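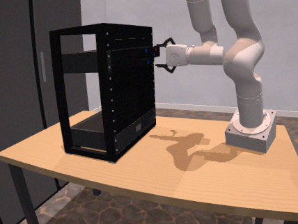 Teaching a simulated arm to work on a small equipment rack

Posted September 1, 2023, in Workshop Builds

I've wanted an arm that can look after my little home rack ever since I spent a whole evening in February lying on the floor swapping parts by torchlight. The real arm is still in bits on the shared bench at Lukelgate, so I've been doing the fun part first: building the whole job in simulation. If you've got a decent computer and some patience, you can do the same, and I really think you should!

This part covers setting up the room, placing the rack and getting the gripper to the front of a unit without hitting anything. I'm using Fluvton for the physics and rendering, but the steps carry over to most simulators that can load a jointed arm.

What you need

A model of your arm with its joint limits filled in
A two-finger gripper model
A rack model with separate posts and at least one unit in it
A table, a floor and a wall

Step 1: Build the room

Start with the table and fix it in place. Mine is a light wooden top on dark metal legs. After that I added a stone-patterned floor, a pale wall with a baseboard and a big grey cabinet off to one side. You could skip all of that and work in a grey void, but if you plan to use a camera later on, you'll want something behind the rack (and it's much nicer to look at for hours on end).

Put in one strong light and turn shadows on. The shadow of the gripper on the tabletop is a brilliant quick check on where it is, especially when you're looking from the side and can't judge depth.

Step 2: Place the rack

My rack stands upright on the left half of the table with its front panel turned towards the arm and the open side facing away. I began with it square to the table edge, and the wrist ran out of travel every time. Turning the rack 30 degrees sorted it straight away.

Add the units as separate bodies. I have one near the top and a low one at the bottom, and there's a lot of space between them, so a bad move at this stage has less to run into. Give each unit its own collision shape. If you wrap the whole rack in one big box, the fingers will stop short of the front and you'll spend ages blaming the gripper.

Step 3: Mount the arm

Bolt the base to the table on the opposite side, a little towards the back. Then move each joint by hand through its full range and watch the elbow. On a tall rack the arm has to fold up high and come back down to the wrist, so leave plenty of headroom above the table.

I tried 40 base positions with a small script before settling on this one. You won't need that many – five or six will show you which way to go.

Step 4: Set up the approach

Pick the part you want to reach. Mine is the small black block that sticks out from the upper unit, near the red and blue marks on its panel. Make a target point on the block, then a second point straight out from it, with enough room for the open fingers.

Now write the move in this order:

Open the gripper fully.
Go to the outer point with the wrist level.
Turn the wrist so one finger is above the block and the other below it.
Slow right down and move in along a straight line.
Stop, check for contact, then close.

Don't let the planner choose its own path for the fourth line. It will happily swing in from the side and clip the front post.

Step 5: Run it lots of times

Once a single run looks good, nudge the rack a tiny amount at the start of each attempt and leave it going. I ran 1,215 attempts over a few nights, and the first batch was dreadful! Nearly all the misses came from the upper finger landing on the block instead of passing over it. Raising the target point slightly and cutting the final speed took me past 90 per cent.

Save the failed runs as well as the good ones. Playing them back at quarter speed taught me more than any of the graphs did.

If the arm shakes when it stops

Lower the stiffness on the wrist joints before you touch anything else. If it still shakes, halve the time step. My files use the Florer joint settings as a starting point, with the Ramasamy contact patch switched on for the fingertips.

Next time I'll be adding the pull itself, along with some friction on the block, and trying the same move on the lower unit.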